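Does a signing bonus get paid if you fail basic?

My nephew in Storville signed a contract in July after seeing a recruiting ad online. The ad says the bonus is "guaranteed." I doubt it. Has anyone seen one paid out early?

tarar_68

Read the contract, not the ad. Mine paid half after training - and the rest 24 months later.

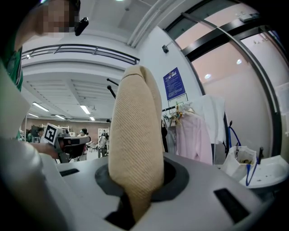

If he washes out before the first payment, I wouldn't expect a cent.

Ľudovít Halás

Guaranteed by who? Get it in writing.

linari37

they paid my cousin, no problem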